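Peltasstead Altmont 300 Belay Device: Review After One Season

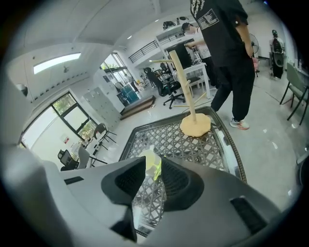 Light wooden stand with horizontal pegs, on a dark metal lattice tray.

The Altmont 300 is an assisted-braking belay device for single ropes, sold mainly to people who spend their days on top rope. Peltasstead also makes a plain tube called the Vaddale, and I used the two side by side from November until the end of the season, indoors on weeknights and outdoors most Sundays.

Construction

The body is two side plates with a pivoting cam between them. The moving plate opens far enough to load the rope with thin gloves on. With thick gloves I had to take one off, every time. The lever folds flat and stayed flat on the harness. The rope path is marked on both the inside and the outside of the plate, and the outside marking had worn off the high edge by midseason. The inside one is still readable.

The side plates close with a small spring catch. Mine was stiff out of the box and loosened over the first few weeks. It has not opened by itself, though there is now a little side play that was not there when new.

Taking in and paying out

Taking in slack is smooth on a dry rope of medium thickness. On an older, fuzzy rope the cam drags and you end up pulling in short strokes. My partner climbs fast on easy ground and I fell behind more than once. The Vaddale did better here with the same rope.

Paying out for a leader is possible but not pleasant. The cam engages if you pull quickly, and the thumb position shown in the booklet suits a hand larger than mine. If you mostly belay leaders, look elsewhere.

Lowering

The lever has a long progressive range and then a short dead spot near the end of its travel. Below the dead spot the rope runs noticeably faster. A heavier climber on a new, slick rope will find that spot quickly. Keep the brake hand where it belongs and use the lever only to release the cam. There is no anti-panic function, and the packaging could state this in larger type.

Cold and wet

On an icy rope the cam took a moment longer to bite, and twice it did not hold on its own under a light load until I tightened my brake hand. The booklet says as much: assisted braking is not hands-free braking, and ice reduces it. For frozen ropes I went back to the tube.

Wear

I kept a log, because I wanted to know when the cam would groove. At 1432 lowers there was a visible polish but nothing a fingernail could catch. At 2497 there was a shallow groove on the brake side, still inside the wear mark. I plan to retire it at 3000 whatever it looks like.

Price and supply

I ordered mine from Hrnčiar, where it cost a little more than twice what the Vaddale did. Spare parts are not sold, so a worn catch means a new device.

Good: clear rope markings on the inside, strong hold on dry ropes, compact.
Bad: drags on fuzzy ropes, dead spot in the lever, hard to open in thick gloves.

Suitable for top rope on dry rock or indoors. Not my choice for leading or for winter.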